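ok so I finally did a whole month of grocery shopping with a written list and I have thoughts

October total was down 87 bucks from the month before. same two adults, same 4 dinners a week at home, same cat

biggest leak was the "quick stop" on the way home. you go in for milk and leave with 19 dollars of cheese – every time!!
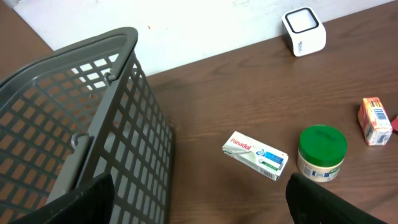
Last edited in October, 6:18 pm

rule I stole from my neighbor Jucélia: on small trips you take a basket, never a cart. once it gets heavy you start putting the seltzer back

also write the list in the order of the aisles. I fought this for years and my brother-in-law Ademir is being very smug about it

things I still buy off list: bread if it smells good, clementines, those Kerken crackers (sorry)

next month I'm trying to use up the freezer first. there are 18 bags of something in there – wish me luck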